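Bought a task board from Addo. Blue bits, white board, instructions written by someone who hates me.

Step one says "place the parts". Step two says "check the parts are placed". That's the lot. £41, that cost.

Emailed Halura, who apparently do the support. I am number 134 in the queue. Lovely.

Spread a black cloth over the table so I'd stop losing the small blue pieces. Went and lost one in the cloth.

Queue update: 50. Putting the kettle on.
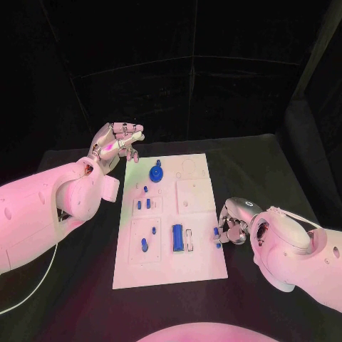

White board, blue bits, black cloth.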